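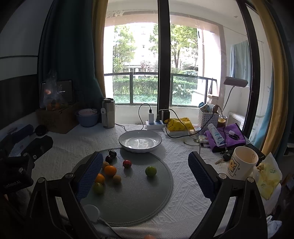 February, late afternoon, workshop table by the window

Picking up from where I left off with the fruit sorting. I've gone back to the gray placemat with the braided rim, because the plain tray made everything roll and I spent half of yesterday chasing limes under the radiator. The weave holds the little ones where you put them. It also collects crumbs, so somebody (me) needs to shake it out before it goes back on the white cloth.

Quick recap for anyone who opens this notebook cold: we're putting together the fruit table for the Sevita kids' afternoon, the one where they guess by feel and by smell and then sort into bowls. Przemysław Lis and I are doing the trial runs so we know which fruits are too easy, which ones get squashed and which ones start arguments.

Round 6 today. Mixed lot, all small and round, which was Przemysław's idea and I think it's a good one! If everything is more or less a ball you can't cheat on shape. Cherries, citrus in orange and in green, plus one or two odd ones. I keep going back and forth on the cherries. The stem gives them away the second you touch it, but when I pulled the stems off a couple at home they leaked, and I don't want cherry juice on that cloth. It's the embossed one and I promised to give it back in the same state. Leaving the stems on for now.

The small red thing with the green cap is a problem too. At a glance it goes straight in with the cherries, and then you see the cap and change your mind. Przemysław wants to keep it in as the trick one. Fine by me, but then we need a decent answer ready when some seven-year-old asks whether a tomato is a fruit (it is, and I'm not having that discussion for 25 minutes again).

Citrus by smell: scratch the peel with a thumbnail first, otherwise you get very little. The lime I can pick out every time. The oranges I mix up constantly, and the yellowish-green one I called a lime twice with my eyes shut, so maybe my nose isn't as good as I've been telling people. Przemysław got 7 right in a row and was unbearable about it.

Bowls. The shallow white one with the navy rim stays, it's low enough for short arms and you can see into it from across the table. The blue plastic one is deeper and the fruit disappears in it, so I'd keep that for peelings. We still need one more shallow bowl, and I'd like it to be a different color so we can say "white bowl, other bowl" without confusing anyone. Edel might have one in the cupboard, will ask.

Shopping so far comes to 61 pieces counting the bag of oranges, and I think we can stop there. The soft stuff I'd buy the morning of. Cabrera opens early enough if one of us goes straight there.

Table itself: chargers and the power strip have to move before the real thing. The cables wander all over the back and I can already picture a bowl going over. I'll run them along the wall side, or we charge everything the night before and put the strip away. Tumblers off the table as well, mine included.

To do:
ask Edel about the bowl
shake out placemat
print the name cards, larger type this time
call Fistau about borrowing the low benches
eat the bruised orange before it gets worse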